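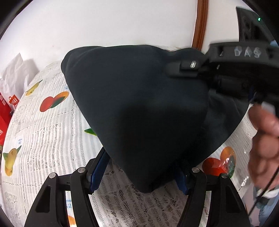

*Skivau, May*

**Figure 4.** Dark fabric held between the blue pads of a two-fingered gripper, on a white tablecloth.

### 4. Storage and drying of the pellets

The starch in a starch-based resin takes up water from the air far more readily than the polyester it is blended with. In the earlier sections we treated the resin as dry, because every batch was moulded straight from a sealed sack. Small moulders seldom work that way. A sack is opened, part of it goes into the hopper, and the rest is rolled down and left on a rack until the next order. The work in this section was done to find out how much that matters for a thin-walled plant pot.

#### 4.1 Material and storage

All pellets came from one lot of Stana, the injection grade used in the rest of the study. Part of the lot was kept in its sealed, foil-lined sacks. The remainder was tipped into open trays in the moulding hall at Skivau, where the outer doors are open for much of the working day and the air is damp in spring. The trays were raked each morning so that the pellets at the bottom had the same exposure as those on top. We did not control the humidity in the hall. A climate cabinet would have given a tidier result, but we wanted pellets in the state that an ordinary moulding shop would find them in.

A sample of 1000 g was taken from the trays at the end of storage and dried in the oven until two weighings in a row agreed. It then weighed 934 g. The loss of 66 g is taken here as water. Some of it may have been residual plasticiser, and we have no measurement that would separate the two, but sealed pellets put through the same oven at the same setting lost very little, so we expect the plasticiser share to be small.

The exposed pellets looked the same as the sealed ones. They were slightly tacky when pressed together in the hand, and they bridged twice in the throat of the hopper. The sealed pellets did not bridge at all.

#### 4.2 Moulding

Three conditions were moulded on the same machine with the same tool: sealed pellets used directly, exposed pellets used directly, and exposed pellets dried overnight in the Osman hopper dryer. For each condition 300 pots were kept for inspection after the process had settled. Barrel settings were left alone between conditions, except that back pressure had to be raised for the undried material to stop the screw from slipping. This is a weakness in the comparison. It could not be avoided without accepting short shots.

Nokuthula Nel inspected all the pots and was not told which condition each crate came from. She sorted them by surface streaks, by voids seen against a lamp, and by warping of the rim.

#### 4.3 Results

Pots from the undried pellets were easy to pick out. Silver streaks ran outwards from the gate on most of them, and many had small bubbles in the base, where the wall is thickest. The rims were also less even, and stacked pots tended to lean. Pots from the sealed pellets and from the dried pellets could not be told apart by eye.

Crush strength followed the same order. The pots from sealed pellets failed at a mean load of 326 N. Those from the dried pellets came close to this, and the difference was well inside the spread of either set. The undried pots failed at lower loads and in a different way. They cracked suddenly from the base upwards - usually starting at a void - while the others buckled slowly at the side wall and stayed in one piece.

The drop in strength is larger than we would expect from the bubbles alone. Water in the barrel also breaks the polyester chains at moulding temperature, and the melt from the undried pellets ran noticeably thinner at the nozzle. We think both effects were at work. Chain length was not measured in this series.
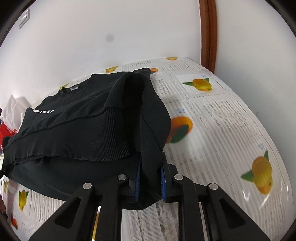

*Can pellets that have stood open be brought back by drying?*

For this grade they can, provided the drying is done before the pellets are melted. Once wet pellets have been through the barrel the damage to the chains is permanent, and drying the regrind afterwards removes the water but does not restore the strength.

#### 4.4 Drying temperature

The dryer was run at the lower end of the range given by its maker. A first trial at a higher setting caused the pellets to stick to one another and form lumps, which had to be broken up by hand and were thrown away. Starch blends soften well below the temperatures commonly used to dry other polyesters, and a dryer that has just been used for another resin should be allowed to cool before it is loaded.

Overnight drying was chosen for convenience. A shorter time might be enough, but we did not test one. Pellets left in the dryer over a second night turned slightly yellow and gave pots with a faint smell of toast. Their crush strength was not measured.

The second resin in the study, Skillov, contains less starch and was not put through the storage trial. A single tray of it was left beside the Stana trays and moulded without drying. A few streaks were seen near the gate, with no voids in the base. We report this only as an observation, as too few pots were made for a crush test.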